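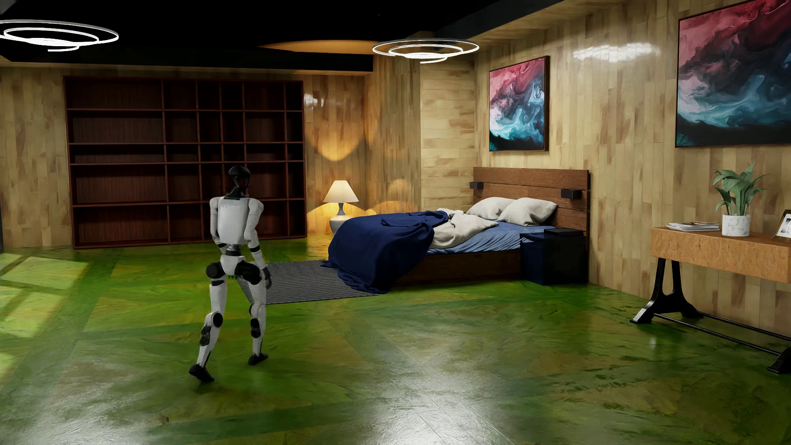

Nipon Nakpan
no way I'd pay 200 for a mattress topper when the matress itself is shot. you're just hiding the dip

chie_t
Depends how deep. Mine was bad on one side, flipped it, put the Modton on top, fine for 3 years.

Nipon Nakpan
flipped? most new ones are one sided

chie_t
Mine's old — 16 years. Yes I know.

Annelies B
Sixteen!! Get a new one. Had the Kuster topper, slept hot, sent it back in April. Still waiting on the refund.

widmer
Disagree about Kuster. Firm, no smell. Wife likes it too. Check your slats first tho, two of ours were cracked and we blamed the foam for months

chie_t
ok checking slats tonight

Nipon Nakpan
still say save the 200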